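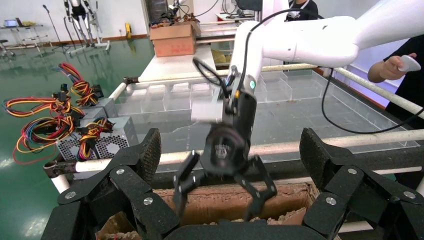 Tamsin Tamihana wrote on our first draft that we had spent four pages on the plot of a movie and half a page on what we did with it, and she asked for the proportions the other way around. What follows is the second draft. The plot summary is now one paragraph.

Film Studies project report
Group 3: Vignesh Varghese, Bindu Shenoy, Kári Kárason
Handed in 18/04/2018

1. Subject

We chose The Gistley Switch, a low-budget thriller from 1965 that runs 90 minutes. A bank clerk named Sestden finds that a courier has been swapping packages at the railroad station. He follows the courier for one night and is mistaken for him by the people waiting at the other end. The movie had a short run and was then sold to television, where it was cut to fit a smaller slot. Our question was how the pace of the original compares with the pace of the television cut.

2. Method

We watched both versions twice. On the second viewing we logged every shot, with start time, length, setting and who was speaking. Kári did the first half of the original, Bindu did the second half, and Vignesh did the television cut alone. We logged by hand in a spreadsheet. An automatic shot detector was tried first, but it counted lightning and headlights as cuts, and the station sequence is full of headlights.

Dissolves were logged as one cut, placed at the midpoint. We did not agree on this at the start, so the first reel had to be logged again.

3. Results

The original has 1179 shots. This is high for a movie of its type and length, and most of the extra shots are in the last third. The opening at the bank is slow, with long takes at the counter and almost no music. Once Sestden leaves the station the shots get much shorter and stay short until the end.

The television cut removes most of the bank scenes and keeps nearly all of the chase. We had expected it to feel faster. All three of us found it harder to sit through. Without the bank scenes the viewer does not know how careful Sestden is with other people's money, and his decision to open the package in the taxi means very little. Bindu also noticed that the courier's limp is set up in a scene that was cut, so in the television version he seems to start limping for no reason.

The ending is the same in both. Sestden hands the package over and walks back along the platform. Kári thinks it is a weak ending — the other two disagree — and we have left this out of the results.

4. Problems

The copy of the television cut has a damaged section near the taxi scene. Shots there were estimated from the sound. We also did not have a script, so some minor characters are logged only by their clothes.

Gangadharan Mudaliar suggested in class that we compare the music cues as well. We started on this and stopped, as the two soundtracks are mixed differently and we could not always tell where a cue began.

5. Further work

The same log could be made for the director's next picture, Trarnotix, a spy story with a larger budget. Vignesh plans to begin on it in September. The spreadsheet will stay in the shared folder with the column headings explained on the first sheet.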